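Motion planning and perception engineer (software), Cetatico
Full time, on site, start in November or as soon as you can

Hi! I run the software side of a small team at Cetatico, and I'm looking for one more person to write code with us. I'm writing this ad myself, so it's longer than the usual one and there is less in it about our values. If you only have a minute: C++ and Python, robot arms, old desktop computers, a lot of cables. If that sounds like your kind of trouble, keep reading.

What we do

We write software that lets a robot arm take apart used desktop PCs without breaking the pieces worth keeping. Memory modules, processors, drives, power supplies. Companies that refurbish computers have people doing this by hand all day, and those people are fast and very good at it. Our job is to get an arm to do the boring share of it, on machines it has never seen before, with the insides in whatever state the last owner left them.

The arm and the gripper are bought in. We don't design hardware here, and this isn't a mechanical job (I get asked every time). What we build is everything that sits on top: the perception stack, the planner, the force control, and a pile of tooling for recording runs and playing them back. The planner is called Rodow. The replay and logging tool is called Erninura, and yes, you'll learn to spell it.

We're 10 people in total, seven of us on software. You'd make it eight.

What you'd be working on

Mostly Rodow. At the moment it does a decent job of getting the gripper down into an open case and lining it up with a part. It does a much less decent job when there's a cable bundle in the way - and there is always a cable bundle in the way. Rigid obstacles are fine. Cables sag, they spring back, they hide the thing you want, and our current trick is to treat them as fat solid tubes and plan around them. That throws out a lot of perfectly good paths. I'd love for you to come in and replace that trick with something smarter, and I have opinions on where to start, but I'd rather hear yours.

The other big piece is the wrist camera. Almost everything we see close up comes from there, and the fingers take up part of the view, so the perception code has to know which pixels are us and which are the computer. We find sockets, levers, slots and clips, then estimate where they are well enough for the last bit of the move. Shiny metal is hard. A processor with its metal lid on is basically a small mirror under some lighting. Memory slots are narrow and there isn't much room for a finger on either side. We have 293 test cases on the shelf in Erninura that we replay against every change, and you'll be adding to that pile from your first week.

Then there's contact. Levers need a push sideways before they go up, clips need a press in the right direction, and every maker does it a bit differently. We run a compliant controller for this part, and it works nicely on parts it was tuned for. Getting it to behave on a board we haven't tuned for is an open problem, and you'd share it with our controls person.

A normal day

I start at 8:30, most people turn up later, and nobody minds either way. We do a quick stand-up by the robot cells, then everyone goes off to their own thing. You'd have your own desk and shared time on the arms. We book the arms in two-hour slots, and people trade slots over lunch like baseball cards. About the ratio: expect more time at the keyboard than at the robot, but you will be at the robot, with a headlamp and a screwdriver when something gets stuck. Please be okay with dust. We clean the machines before they go in, and there is still dust.

Code gets reviewed by one other person. We keep pull requests small. There's a simulator, and it's good for catching silly planning mistakes and bad at cables, so a change that touches contact has to run on a real arm before it's merged.

What I'm hoping you bring

You've written planning, perception or control code that ran on a physical robot, at work or in school or in your garage. Solid modern C++, and enough Python to be comfortable in other people's scripts. You know your way around transforms and you've chased down a bad hand-eye calibration at least once. You can read a log from a failed run and come up with a guess worth testing.

Nice to have: deformable object planning (please!), real-time Linux, experience with force-torque sensors, or a couple of years spent fixing computers for relatives. One of our best hires learned more from building PCs out of spare parts than from any course. My own first build was in 1998 and I bent a pin on it, so no judgment here.

You don't need a degree. You don't need to tick every line above, either. If you're strong in one of the three areas and curious about the other two, send me a note.

The practical stuff

The office and the robot cells are in the Demirtaş building, second floor, with the loading dock at the back. The arms are here, so the job is mostly here too. Work from home when you have a long stretch of coding or a plumber coming, just tell the team. Full-time, permanent, paid vacation, health coverage, and a training budget you can spend on conferences or courses without writing an essay to justify it. I'll tell you the pay range in our first call, before you put any time into this.

How to apply

Send your resume and a few lines on a robot bug you fixed, or one you never managed to fix (those are often more fun to read). Links to code are welcome but I know most good code is locked up at somebody's company. Skip the formal cover letter. Use the application form on the Cetatico careers page and pick "Rodow" in the subject menu so it lands with me and doesn't go through the general inbox.

After that there's a half-hour call with me, then a visit here. On the visit you'll meet the team, and we'll sit down together with one of our recorded runs in Erninura and talk through what the planner did and what you'd try next. There's no whiteboard puzzle and no take-home assignment. You'll hear back from me within seven days of the visit, yes or no.

Questions before you apply are fine too, just put them in the same form and I'll write back! 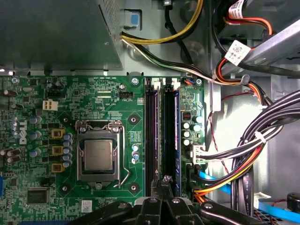
Wrist camera view inside a Dell desktop, with a gripper finger between the memory slots.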